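Florals Under Bowls: a skeptic's gallery
Posted Oct 9, 2025

I have never believed in a busy tabletop. This page is my running argument with people who do. 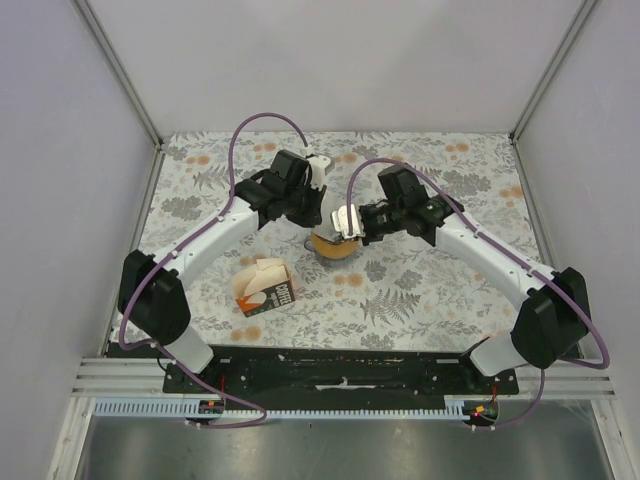

Small bowl with a grayish rim, middle of a floral work surface. Plain walls, at least.

My complaint starts with the flowers. The claim I keep hearing, most recently from the Gosling housewares shop in Tillton, is that a floral pattern "brings a room together." Together with what? The back wall in the photo is a plain whitish one and the side panels are a pale gray-lavender, and I would have said they were getting along fine. Put flowers across the whole work surface and that's where your eye goes, whether you wanted it to or not.

The bowl is the part I'd keep. It's small and round, the rim is partly see-through, and there's a yellow-orange area low down in it. I won't guess what that is. People who write in to this page love to guess, and I have had emails swearing to apricot jam over pictures where all anyone could fairly say was "orange." Something pale lies over the upper part too, and I'm leaving that alone as well.

What I will say for the bowl is that the color earns its place. Yellow-orange against pale walls is an old trick and it still works. I doubt it needs help from flowers.

The usual arguments for florals, and what I make of them

They hide stains. Maybe. They also hide crumbs, and I'd like to know the crumbs are there before I set my sleeve in them. I had a rose print on my own kitchen table for one spring, laid it in May, and found a dried lentil on it in the fall that I had been wiping around for who knows how long. It looked like a bud.

They make plain dishes look better. I tried this at home with a white soup bowl and 2 covers, one floral and one flat gray. The soup bowl looked better on the gray. My household voted the other way, and I'd point out that my household picked the floral.

They never go out of style. The Nirska print I bought in Gorcombe was sold to me on exactly this basis. It was on the clearance shelf at the time.

They're cheerful. I can't disprove this one.

Where to put the bowl

Decorating pages will tell you to place a bowl off to one side for interest. In the photo it sits near the middle of the surface, and I think that's right for something this small. Push a little bowl out toward a corner of a patterned surface and it looks like it was left behind. A big serving dish can live anywhere it likes.

I'm less sure about clear or partly clear rims. They're supposed to look light. On a solid color they do. On a pattern you can end up with flowers wandering through the edge of your dish, and then you can't tell from across the room where the dish stops. A solid rim in one dull color would suit me better, and dull colors are cheap.

About side panels

Several readers have asked what color goes next to a floral. I don't trust color charts, having painted a hallway from one. But pale gray-lavender beside a whitish wall seems a safe enough choice. It's quiet, and it doesn't try to pick out a shade from the flowers, a habit I put down to people owning too many paint samples. Look at it in your own light before buying a gallon. The lavender in my hallway turned plain gray after sundown and has stayed a sore subject.

Notes on this page

The counter at the bottom says 3,551 visits. I assume a good number of those are me checking the spelling.

I've had 2 requests to start a companion gallery for checks and stripes. I'm not convinced anyone would look at it, though I do have opinions about gingham.

Suggestions for florals that might change my mind are welcome. Please say whether the surface can be wiped down, and please don't send catalog pictures, where the bowl is always full of lemons and the table has never seen a fork.

Back to gallery list
Older: Trays I Regret
Newer: none yet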